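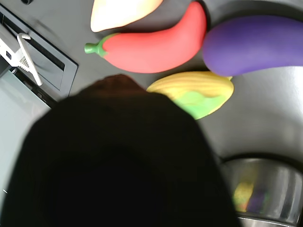 Cell 2, view from wrist camera with gripper B fitted. Toy chili, corn and eggplant on the grey countertop, steel pot at lower right.

GRIPPER COMPARISON - SAFETY AND INSPECTION CHECKLIST
Date: 2024-12-21
Gripper A: Hilby. Gripper B: Jenar. Arm controller: Brurnumex, unit 3377.
Please fill in one sheet for each day of trial. Write a comment also when the item is OK.

Print this page | E-mail this page

BEFORE POWER ON

1. Emergency stop pressed and released, arm does not move by itself - OK
Comment: Tested from both sides of the bench.

2. Mounting screws of gripper tight - OK
Comment: One screw on gripper A was a little loose in November. I have marked all screws with paint pen, please look at the marks.

3. Cable has enough slack at full wrist turn - OK WITH REMARK
Comment: With B the cable comes close to the elbow. Do not turn the wrist to the last position until we have the longer clip.

4. Countertop clean, no sharp objects - OK

CAMERA

5. Lens clean, camera bracket firm - OK

6. Gripper does not hide the objects - NOT OK
Comment: Gripper B is dark and wide in the view and it is out of focus. It covers the lower left part of the corn and also part of the pot. The chili can be seen well. I propose to move the camera higher on its bracket and take the same view again with gripper A, so the comparison is fair.

7. Focus set for the objects - OK
Comment: Leave it like this. If we focus on the gripper we lose the vegetables.

MOTION AND FORCE

8. Speed limit in controller is on - OK
Comment: Limit is 400 mm per second for both grippers. Somebody had saved a program with 2000, I deleted it.

9. Gripper opens when stop is pressed - A: NO, B: YES
Comment: Both makers say this is normal for their model. For the soft toys there is no danger, but it must be written on the cell door.

10. Distance to steel pot - REPEAT
Comment: The pot is hard and the toys are not. Approach it from above only, at slow speed, and keep your hand on the stop button.

11. Finger pads, wear after roughly 2409 cycles - OK
Comment: Pads of A are smoother than when new. Pads of B show no change that I can feel.

RESULT
Trial may continue with gripper A. Gripper B only after items 3 and 6 are closed. Item 10 must be checked again by a second person. Signed sheets go in the Lü folder beside the controller.

2 comments | 0 shares

Contact | Copyright Brurnumex Test Cell | Back to top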